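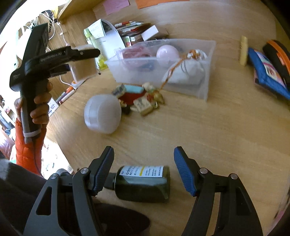 Equipment gallery, Brirkow workshop: tabletop clearing

Okay, so I promised everybody a page about the budget for the Dretadgate project, and then I sat down to write it and found that a spreadsheet is a pretty dull thing to look at. So you get pictures and my running commentary instead!

We're planning the next purchase for July. The job is everyday desk stuff: bottles, lids, little charms, pouches, pens, paper. Ainhoa Sarmiento drew up the wish list and I've been cutting it ever since (sorry, Ainhoa). What's left is hand-held grippers, spare finger pads, cables and a lot of plain old household clutter.

Where we are on money: the ceiling for this round is $1,961. Pads and pivot screws come to $176 if we go through Zundier, and Doležal wants $86 for the cable kit, shipping included. I'd love to get the cable price down, but they answer the phone and Zundier takes a week to write back, so I'm leaving it alone for now. Another $500 is set aside for repairs and I'm not letting anyone touch it before fall.

The clutter line is the one people argue with me about. Bijan Najafi wanted to order a boxed set of matching test objects, all nice solid shapes. I get it, they stack well and you can reorder them! But a small glossy bottle lying on its side is a real question for a pair of finger pads, and so is a loose charm next to a plastic container, and I'd like the pads to meet plenty of both before we buy a second set. Dollar store, one afternoon, done. 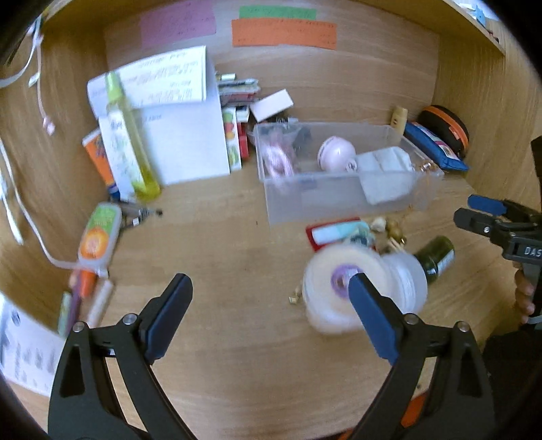 Two grippers at the desk, blue pads on both, with the clear storage box toward the back.

Look how much of that wood stays open in front and how packed it gets behind. I keep going back and forth on whether to price a deeper desk. You want elbow room for two grippers, and the side panels don't give you any extra. On the other hand, a deeper desk means a bigger table under everything, and then I'm moving shelves.

The box, though, I'm sold on. Open top, see-through, wide enough for a pouch or a wrapped bundle, and cheap enough that I've put in for more of them without asking (hi, Bijan).

Still to price before July: a second color of pads, so we can tell worn ones from new ones at a glance, and something better than a pile for the pens. If you've bought pads in small batches and found a seller who'll do fewer than a full carton, please email me. Ainhoa has the full sheet if you want to see the line items.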